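Clandholm Community Help
Home > Walls and Floors > Wallpaper

Will peel-and-stick wallpaper come off painted drywall after a few years?

tovari288
Posted Sep 19, 2026

I rent a two-bedroom apartment and want to put peel-and-stick wallpaper on three walls of the small bedroom. The lease says I can decorate as long as the walls go back to how they were. My landlord says the room was painted right before I moved in last December. It is a flat white paint and it marks if you so much as lean on it.

I've read a lot of pages on this and they don't agree. Some people say the paper comes down in one piece with nothing left behind. Others say it took the paint with it, and in one case the paper face of the drywall too. I bought a sample sheet and stuck it behind the door two weeks ago. It is still up, except for one corner that keeps lifting.

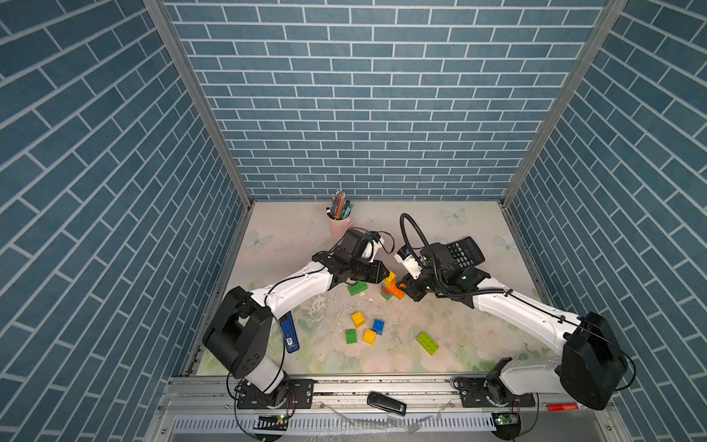 I plan to stay another couple of years, so it would be up for a good while. The total area comes to 288 square feet before taking out the window and the closet door. I'd like to know if I should prime first, if the flat paint is a problem, and what I should do about the corners. The room also gets strong afternoon sun on one side and I don't know if that matters.

I am not looking to hire anyone. I have a level, a utility knife and a plastic smoother.

Hokel
Answered, marked helpful by 17 members

Flat paint is your main problem. It is more porous than eggshell or satin, so the adhesive holds badly at first and then too well once it has had time to settle in. That explains your lifting corner, and also the stories you read about paint coming off in sheets. Both things can happen on the same wall.

If your landlord will agree to it, put on one coat of a good water-based primer and then one coat of satin in the same white. Wait four weeks before you hang anything. Paint feels dry in an hour or two but it goes on hardening long after that, and paper hung too soon can trap moisture behind it. Get the agreement in writing, even if it's only an email.

Wash the wall before you start. Use a damp sponge with a drop of dish soap, go over it again with plain water and leave it overnight. Most people skip the strip along the baseboard, and then the bottom edge curls.
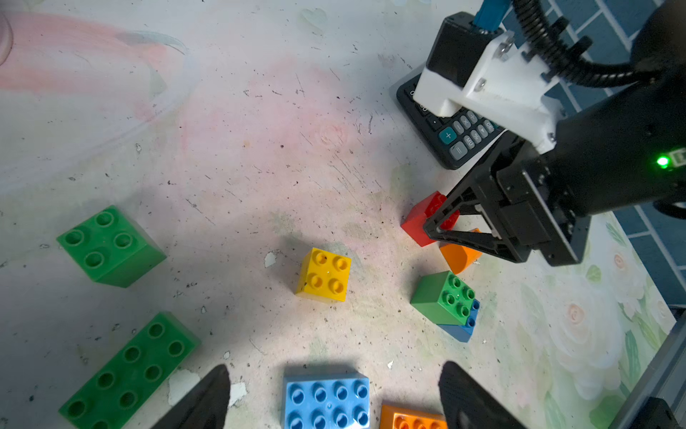
Can the same panel be taken down and used again in another room? Plan on buying new. You can lift and reset a panel a few times on the day you hang it, but after months on a wall the back picks up dust and paint and won't stick evenly.

On corners: do not wrap a full panel around an inside corner. It looks fine for a week and then it pulls away into a curve. Cut the panel so it runs about a quarter inch past the corner, press that strip onto the next wall, and start the next panel over it with a fresh plumb line. Corners in apartments are hardly ever straight, so check each wall with your level on its own.

If you are using a pattern with strong horizontal lines, such as tile or plank, check how far your ceiling is out of level first. A small slope shows up badly against a straight line. Start from the level line and let the trimmed edge at the ceiling take up the difference.

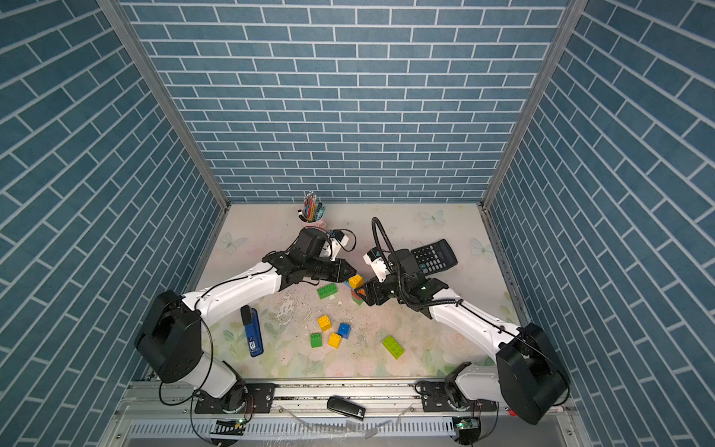

For taking it down, warm the top corner with a hair dryer on medium and pull slowly, straight down and close to the wall. If you pull outward, you put all the strain on the paint. Anything left behind should come off with warm soapy water. Keep the heat moving — holding it in one place can soften the paint too.

The sun matters some. It fades the print, and heat on that wall can make the adhesive cure harder. I would take that wall down first when you move out and give yourself extra time for it.

Rathore

I did one wall over flat paint with no primer and had it up for 17 months. Most of it came off clean. I had two patches where the paint came away, each the size of my hand. Filler, sanding and touch-up paint cost me $67 and I got my deposit back. 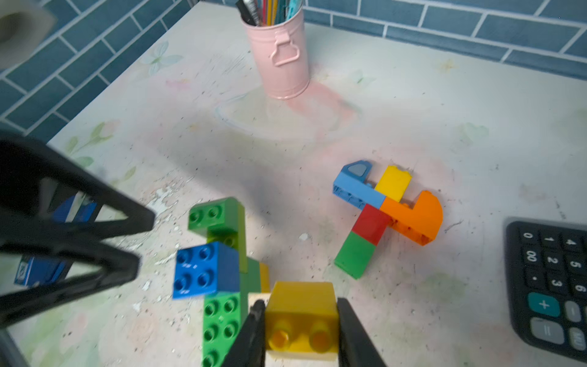 The touch-up was harder than the removal. The old white had yellowed a little and the new paint showed, so I ended up rolling the whole wall from corner to corner. Ask your landlord now for the name of the paint they used and write it down. Also buy one extra roll of the wallpaper at the start. Prints vary between batches and mine was discontinued when I went back for more.

tovari288

Thanks to both of you. I emailed the landlord about the primer and the satin coat and am waiting to hear back. I pulled the sample off this morning with the hair dryer and it left one small mark near the hinge, so I will not be hanging anything on the flat paint.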